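Notebook, bag task, hand-held gripper
February 2024, Wednesday
Written after the session, with corrections the same evening

Purpose of today: to decide how we mark the beginning and the end of one demonstration when the object is a thin plastic bag. For rigid objects we have the old rule (start when the fingers begin to close, end when they are open again and the object is standing). For the bag this rule does not work well. The fingers touch the film long before the real grasp, and the film continues to move after the release.

Berwyn Lougher proposed last August that we use the width of the fingers only. I was against it then and I am still a little against it, but I promised to test it properly, so today I compare the two ways:

Way A: segment by finger width, threshold fixed for the whole session.
Way B: segment by hand, one person looks at the wrist video and writes the frame numbers.

Setup as in the Skindusard notes, white table, overhead light on. I did not change the exposure. This was maybe a mistake, see further down.

First problem is the contact. With the bag lying flat and spread, it is possible to have the finger pressing on the plastic, making folds, and the width signal says nothing at all. Way A calls this "before start". Way B calls it "contact, no grasp". I think Way B is right, because the folds made at this moment decide where the film goes later. 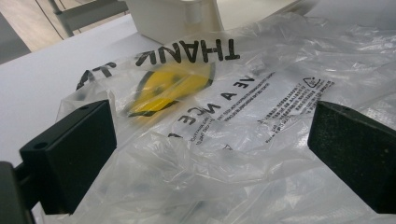

Bag, contact. Right finger is at the film, print is upside down from the wrist view.

The print is useful for me when I label by hand. Large black letters are easy to follow from one frame to the next, and when a word bends over a fold I can see in which direction the film is pulled. The yellow face is also good when it is sharp. The small text is of no use at this distance. For the tracker it is more complicated. The Floltov tracker takes the corners of big letters as very strong points, then loses them all at the same time when the film turns over. The white highlights on the folds are worse, they move when the camera moves and the tracker believes they are part of the bag. I have written this already in the previous entry but now I am more sure of it.

Numbers for the tracker, so that I do not look for them again: I allow maximum 1000 points per frame, window for losing a point is three frames. With two frames it drops nearly everything at each turn. The longest recording today has 1590 frames and I labeled this one completely by hand. It was slow work and my eyes are tired, so please check my end marks before you use them.

Second problem is the objects together with the bag. When there is something standing on the film or against it, the end of the episode is not clear for me. Is the episode finished when the object is stable, or when the film has stopped to move? In the tray case we never had this question, the tray is rigid and the object is either in or out.

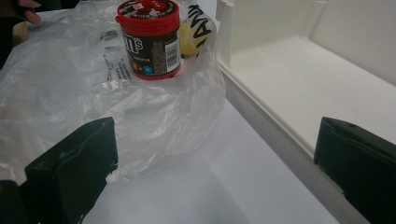 I decided for the moment: the end is when the object does not move any more, and the film is allowed to move. Otherwise the end marks become too late and we collect many frames in which the policy learns only to wait. Berwyn does not agree. He thinks that waiting is a correct behavior with a bag, and that a person also waits a moment before the next reach. We did not finish this discussion. I write both opinions here so that it is not lost.

Transparent things in or behind the film are the difficult ones. A container with a strong color and a large logo is found without trouble, even with part of the logo missing. A clear bottle is found mostly from its label, and if wrinkled plastic covers the label, the detector gives a low score. For these I put the box by hand and added the note "film over label" in the comment column. Please use exactly these words, the script searches for them.

Comparison, only first impression:
- Way A gives a later start than Way B when there is contact before the grasp.
- Way A and Way B give the same end when the fingers open completely. When they open slowly, Way A is too early.
- Way A is much faster. I cannot say Way B is worth the time for every recording.

My proposal is to run Way A on everything, and correct by hand only the starts. I will ask if the Cenov people have the same difficulty with their film packages, they use another gripper but the signal is similar.

To do:
- lower the exposure by one step and repeat the flat bag
- repeat with the print side down, to see how much the tracker depends on the letters
- clean the finger pads before next recording
- send the hand labels to Berwyn, with the two columns for the end mark separate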